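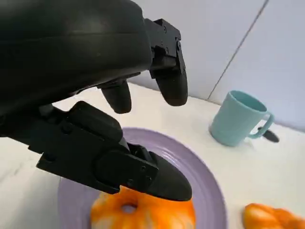 Attachment 1, wrist camera: hand open over the donut in the purple dish, second orange toy and blue mug to the right.

Ticket: grasp planner waits at pre-grasp, then closes on an old target
Product: Flomell grasp planner, with Prestero as the message layer
Site: Ondenby lab, two-arm tabletop cell
Opened by: Ondenby lab
Handled by: Eklund support
Severity: medium
Status: closed, fix confirmed by site

Report from site

After we moved to the current Flomell release, the left arm stops above the target at the pre-grasp pose and stays there. Sometimes it goes on after a few seconds and sometimes the task times out. When it does go on, the hand often closes to one side of the object. The right arm has no task in this setup and is parked the whole time.

The task is the plain pick test. There is an orange donut toy in a round purple dish, another orange toy on the table next to it, and a blue mug farther back. The mug and the second toy are there as distractors and the planner should leave them alone. The same test passed on the old release with the same objects.

What we have tried so far:
Restarted the planner node. No change.
Restarted the arm controller. No change.
Took the mug off the table. No change.
Ran the donut directly on the table with no dish. The pick is fine almost every time.
Ran the second toy in the dish in place of the donut. Same fault as with the donut.

The last two made us think the dish is the problem, maybe a segmentation issue. Log from one failed run is below.

task: pick_from_dish
perception: 1 target, 2 distractors
plan: ok
move: pregrasp reached
refine: waiting for wrist update
refine: waiting for wrist update
refine: wrist update rejected (stale, 150 ms)
refine: wrist update rejected (stale, 150 ms)
refine: timeout 3000 ms, using last accepted target
close: commanded
verify: no object

We would like to know what "stale" is measured against, because the wrist camera looks live when we open it in the viewer.

Reply from Eklund support

Thanks for the log. The refine step takes the first target from the head camera and then corrects it with the wrist camera once the hand is at pre-grasp. A wrist update is accepted only if its timestamp is within 40 ms of the arm pose it is paired with. If none is accepted before the timeout, Flomell uses the last target it had. In your case that is the head camera target, and the head camera can't see much of the object once the hand is above it.

Please send the following:
1. The output of the Prestero clock report for all hosts.
2. The planner parameter file.
3. A recording of one failed run with the head camera, the wrist camera and both arm pose topics.
4. The hand-eye calibration file and the date it was last done.

Please don't change the stale limit yet. Raising it will hide the fault and the hand will still close in the wrong place.

Update from site

Files uploaded. The hand-eye calibration was redone in April, before the upgrade, and the check against the marker board was good. We did raise the stale limit to 150 before your reply came in. The waiting went away and the side offset got worse. It is back to the default now.

Clock report:

host head_cam: synced
host wrist_cam: synced
host arm_left: synced
host arm_right: synced
host planner: synced

So the clocks look fine to us. The recording is a full run, started from the home pose, with the default parameters apart from the dish flag, which is set to on.

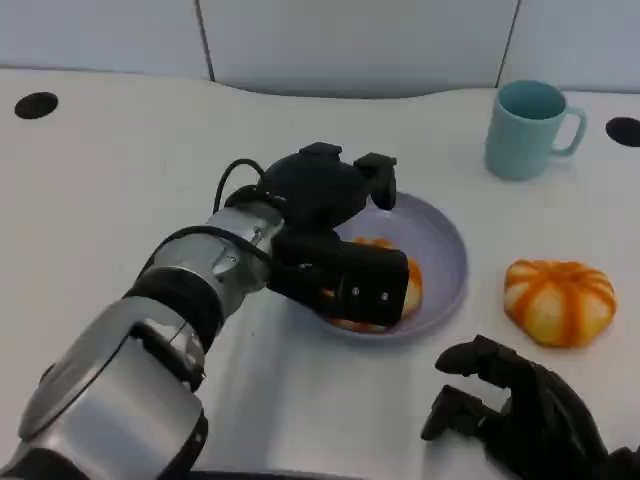 One more thing from the recording. The refine step does accept wrist updates while the arm is still moving toward the dish. It starts rejecting them only in the last part of the approach, when the hand is low. We don't see why a clock problem would depend on height.

Reply from Eklund support

We agree that it isn't the clocks. We played your recording against both the old and the new release.

Findings so far:

The wrist images arrive on time. The timestamp written by the camera driver is good.

The segmentation step on the wrist stream gets slow when the hand is close to the target. With the hand high, one pass takes well under the limit. With the hand low, it takes long enough that the result is outside 40 ms when it is compared with the current arm pose.

The old release compared the result with the arm pose at the time the image was taken. The new release compares it with the arm pose at the time the result comes out. That is a bug on our side. It came in when the pose buffer was moved from the planner into the Prestero bridge.

The reason it only shows with the dish is the dish flag. With the flag on, segmentation runs a second pass to split the object from the container. The split is harder when the fingers cover a lot of the view, and the pass retries with a finer grid. On the bare table the second pass is skipped and the result comes back fast enough.

This also explains what you saw with the raised limit. The late results were accepted, but each one was applied to a pose the arm had already moved on from, so the target shifted along the direction of travel.

Two questions remain on our side. First, is your self-mask up to date? In the recording, part of the thumb is being labeled as container. Second, are you using the stock finger model or one you made at the site?

Update from site

The finger model is ours. We changed the thumb model when the hand was refitted and did not regenerate the self-mask after that. We didn't think of it because collision checking uses the same model and works fine.

We ran the mask tool now. Old mask against new mask, viewed on the same wrist images: the new one covers the whole thumb down to the tip. The old one stopped at the last joint. With the new mask loaded and nothing else changed, the waiting at pre-grasp is shorter but hasn't gone away. The log still has stale rejections:

refine: wrist update rejected (stale, 80 ms)
refine: wrist update accepted
refine: wrist update rejected (stale, 80 ms)
close: commanded
verify: object held

Better than before. Still not something we want to leave running.

Reply from Eklund support

That matches what we get here with your mask file. The mask was making the second pass retry more often than it had to, and the pose pairing bug turned the delay into rejections. You need both changes.

A patched bridge is in your download area. To install it:

1. Stop the planner, then the bridge. Leave the arm controller running.
2. Install the patched bridge on the planner host only. The camera hosts do not change.
3. In the bridge settings, set pose_pairing to image_time. The default in this build is still result_time and will be changed in the next full release.
4. Set pose_buffer_ms to 3000.
5. Start the bridge and wait for the line "pose buffer full" before you start the planner.
6. Load the new self-mask and check in the viewer that no part of the thumb or the other fingers has a label.
7. Run the pick test with the dish flag on.

If step 5 never shows the line, look at the left arm pose topic. The buffer doesn't fill if the topic is being published under the old name.

Update from site

Step 5 got stuck as you said it might. The launch file still had the old topic name for the left arm. The right arm had the new one. Renamed it and the buffer filled.

Results with the patched bridge and the new mask: 40 runs with the donut in the dish, no timeouts and no fallback to the head camera target. The hand closes on the object and verify reports it held. We also repeated the run with the second toy in the dish and got the same result. The distractors were never picked as targets.

In the log, the refine step now looks like this:

refine: wrist update accepted (paired at image time)
refine: wrist update accepted (paired at image time)
close: commanded
verify: object held

One request. The stale message should say which two times it compared. We spent a while on the clocks because "stale" made us think of a sync fault.

Reply from Eklund support

Fair point. The message text is changed in the next release and will print the image time, the result time and the pose time. We have also added a startup warning for a self-mask that is older than the finger model it was built from.

Your local settings will be kept through the update, but please check pose_pairing afterward, as the key moves from the bridge settings to the planner settings. The old key will be read and logged as deprecated.

Closing notes

Cause: wrist results paired with the arm pose at result time in place of image time. Made worse by an outdated self-mask.
Also found: old topic name for the left arm pose in the site launch file.
Fix: patched bridge, pose_pairing set to image_time, self-mask regenerated, launch file corrected.
Workaround if the patch can't be installed: turn the dish flag off and pick from the bare table. Do not raise the stale limit.
Closed 3rd May with the agreement of the site. Reopen this ticket if the rejections come back after the update.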